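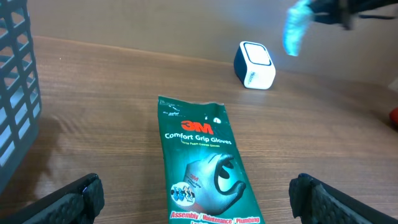 Home pitch for next season – Bergmann or Flerisine?

Print | E-mail

Started by shortcorner, 2019-07-11

shortcorner wrote:
The Bergmann ground has sent over its terms for the winter. It's £80 per match, lights included, but we only get the late slot, so a four o'clock push back for all home games from September. Flerisine is cheaper and would give us one o'clock, but it's on the far side of the river and the surface is older. All three women's teams would have to go to the same place because the league wants one home venue per club on the form. The captains would like to know what people think before the form goes in. Please say which team you play for when you reply.

leftback_again wrote:
Seconds. Bergmann for me. I know the late start is a pain but I'd take it over that surface. The far circle at Flerisine has a dip in it where the ball sits up, and in April we gave away two short corners there for feet when neither of our defenders could have got out of the way. It also holds water by the dugouts.

pads_on wrote:
Thirds, keeper. Flerisine. A four o'clock start means I'm home at seven on a good day, and later if it's my turn to do teas. We have a lot of people in the thirds with small children and we were short of a full side more than once last season. I'd expect that to get worse with late starts.

The dip is there, I agree, but it's there for the other team as well.

rightwing70 wrote:
I play wherever I'm told, firsts or seconds. Can someone say what the Flerisine price is? "Cheaper" could mean a fiver.

shortcorner wrote:
Sorry, should have put that. They've quoted by the hour, so it depends whether we book back to back. If two teams are at home on the same day we share the changeover and it comes out at a good bit less than Bergmann. If only one team is at home it's nearly the same. I've asked them for one figure for the season and will put it up when I get it.
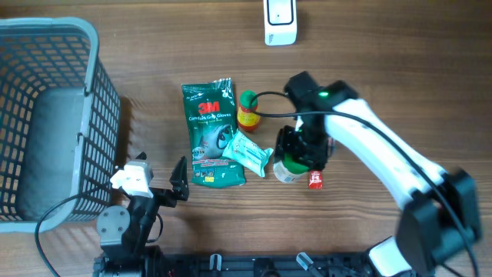

Ellesell Hockey Club – Women's Section

halfway_line wrote:
Firsts. I went through the fixtures for last season and we had two women's teams at home on the same day less often than you might think. The Jorkska League draws up the fixtures by division and takes no notice of what our other teams are doing. So I wouldn't build the case on back to back bookings. You can ask the league for paired home dates but the request has to go in with the venue form, and they don't promise anything.

I'd go for Bergmann. The firsts went up this year and we'll be playing sides who are used to a quick surface. If we train on one pitch and play on a slower one we'll be giving something away every home game.

pads_on wrote:
With respect, there are three teams, and what suits the firsts isn't the whole of it. The thirds don't train on the quick pitch at all, we get the half pitch at the school.

halfway_line wrote:
Fair point about training. I still think a better surface is better for everybody, including keepers.

astro_toes wrote:
Thirds as well, and I disagree with pads_on, sorry. I did my ankle at Flerisine two seasons ago on the seam near the near-side 23 and was out until Christmas. I don't mind getting home late. What I'd like to know is whether Bergmann would let us have an earlier slot some weeks. The men's side of the club has the one o'clock and the half past two, and they have never been asked to swap as far as I know.

leftback_again wrote:
They were asked, the season before last. The answer was that the men's firsts had an agreement with the ground and it couldn't be moved. I never saw the agreement.

rightwing70 wrote:
If the men's firsts could play at four every other week, that would sort most of this out. They don't all have to rush off. Half of them are still in the bar at eight.

shortcorner wrote:
I'll ask again. I wouldn't count on it for this season, the men's form has probably gone in already.

On travel, I measured it from the station car park, where most of the lifts leave from. Bergmann is a short drive and you can walk it in dry weather. Flerisine is further and there are roadworks on the bridge until the end of October. The bus goes to both but the one back from Flerisine is every hour after five, so the juniors who play up would need a lift home. Under-16s can't be left waiting at the ground, that's in the club rules

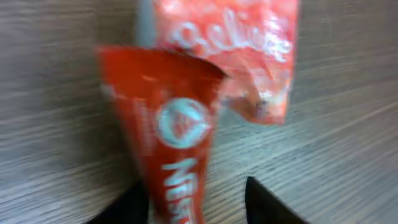
and it has to be two adults with them, so someone from each team would be staying behind after every home match. At Bergmann the clubhouse is open and staffed, so it's less of a problem.

pads_on wrote:
I hadn't thought about the bus. How many juniors are we talking about?

shortcorner wrote:
It varies. Mostly in the seconds and thirds, and more after Christmas when the junior league stops for indoor.

dragflick wrote:
Seconds, new this year from another club. We had a four o'clock start at my old place. People grumbled in September and then got used to it. The thing that did cause trouble was the umpires. They often had an earlier match somewhere else and turned up late, or asked to start at quarter past. Worth checking who appoints for the late games.

halfway_line wrote:
League appoints for the firsts. Seconds and thirds find their own, one from each club. You're right that it's harder at four.

leftback_again wrote:
I can umpire a few thirds games if they don't clash with mine. I need to renew my badge first.

shortcorner wrote:
Thanks, I'll hold you to that.

Flerisine have come back to me. Their price for the season, if we take every home date whether we use it or not, is the same £80 a match as Bergmann. Pay as you go is lower but they can move us if a school wants the pitch. So there is very little in it on cost unless we accept being moved.

pads_on wrote:
Then I'll go along with Bergmann, but I'd like it noted that the thirds will struggle for numbers. Could we at least ask the league for the thirds to play more away games before Christmas, when it gets dark early?

astro_toes wrote:
Seconded. And can whoever sends the email round include the people who only pay match fees? There are 166 on the women's list and I don't think many of them look at this forum.

shortcorner wrote:
Will do both. The form has to be with the Jorkska League by the end of the month. If anyone still wants Flerisine, post here or speak to your captain before then.

rightwing70 wrote:
Bergmann is fine by me. Are we wearing the white socks or the green ones at home?

shortcorner wrote:
Green. White is away only.

Print | E-mail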